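How I Clean and Refresh a Woven Chair Seat

I bought my dining chairs secondhand in Greltdale a few years back, and the woven seats had clearly seen a lot of spaghetti. My neighbor Lovely Mangubat told me to throw them out and get cushions. I didn't listen, and I'm glad, since the whole job took one afternoon and most of that was drying time!

One warning before you start: this works for natural cane and rush that's still in one piece. Paper rush hates water, so stick to a barely damp cloth if that's what you have (look for a loose end underneath - paper will untwist into a flat strip).

What I use:
Vacuum with the soft brush
An old toothbrush
Mild dish soap
2 cotton cloths
Warm water in a bowl

Start with the vacuum, top and bottom. Flip the chair over onto a towel and do the underside first, then knock the rails with your palm and watch the crumbs fall out. It's a little gross. Vacuum again.

Next, put a small squirt of soap in the water, dip the toothbrush and shake it off well. Work along the strands, never across them, a patch at a time, and wipe each patch with a damp cloth before you move on. Go easy in the corners, where the weave is tightest and the dirt likes to sit.

If your seat is cane and it sags, turn the chair upside down and lay a wet cloth over the underside for 40 minutes. Cane shrinks back as it dries, so leave it overnight and keep everybody off it. Rush won't tighten up like this, so skip that step. 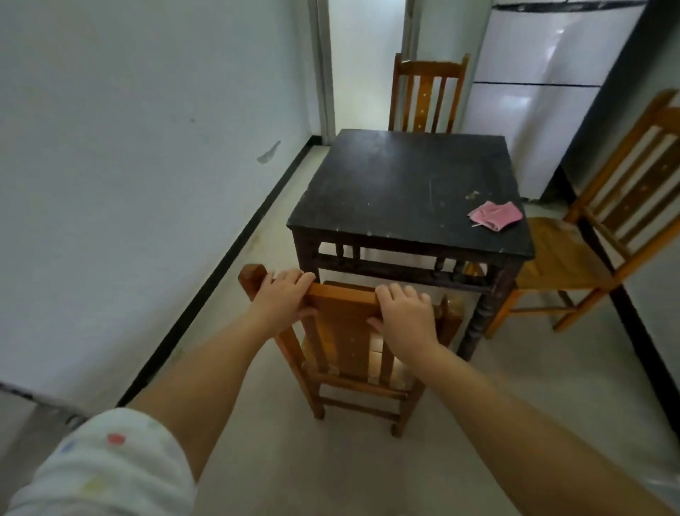
Can I dry the seat with a hair dryer?

I'd leave the dryer in the bathroom. Fast heat makes the strands brittle and they can crack the next time a person sits down. A fan across the room is fine, and so is an open window on a dry day.

Once it's fully dry, I rub the wood with a tiny bit of furniture wax and buff it off, keeping the wax away from the weave. I do mine every May, plus a quick vacuum whenever I'm already doing the rug.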